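Search this site
Enter keywords
Go

Neighborhood Notes
Monday, July 1, 2024

Will the new path lights do what we're told they will?

The city wants to put 14 new lamp posts along the Kurberg path, and the flyer that came through our doors makes it sound like a done deal. Safer evenings, more walkers, lower bills. I have read it three times and I still have questions.

Start with the number everybody is repeating. The flyer says 264 residents "support better lighting." I filled in that survey. The question was whether I would like to feel safe on the path after dark, yes or no. Who ticks no? It didn't mention posts, or how tall they would be, or whether they would stay on until morning. Counting me as a supporter of this plan is a stretch.

Then there is the supplier. Skelta makes the lamps and Raltus would look after them, under a contract that runs for seven years. What happens in year eight isn't in the flyer. Dobre Street got a similar package a while back, and two of the lamps outside my sister's building have been flickering since November. She has reported it. She got a ticket number.
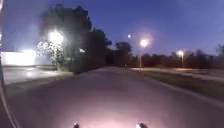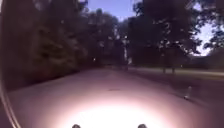

A paved path at dusk, with bright light on the pavement.

My bigger doubt is about brightness. More light is not always more seeing. Walk past a strong lamp and then look into the trees beside it, and for a few seconds you can't make out much of anything. I'd take a low, warm lamp pointed at the ground over a tall white one any evening. People whose bedrooms face the path might have a view on this too, but the flyer doesn't say if they were asked.

The savings claim is harder to pin down. Lower bills compared with what? If the comparison is with the old style of lamp, fine, but we would be adding lights, and I can't see how adding lights makes the bill smaller. I asked at the counter and was handed another copy of the flyer.

I'm not against lights. I use the path most evenings and there's a bad stretch of roots that I would happily see lit, or better yet, repaired. What I'd like is a trial: put up a few posts, leave them for a winter, and ask people a straight question afterward. The city says a trial would cost "more than 200" dollars a post extra. It doesn't say where that figure comes from either.

Comments go to the front desk at the library, in writing. Ask for a receipt.

Recent items
Bus shelter moved again
Library hours: what changed and what didn't
Are the new recycling bins too small?
Dobre Street parking, part two

Contact us | © 2024 Neighborhood Notes | Back to top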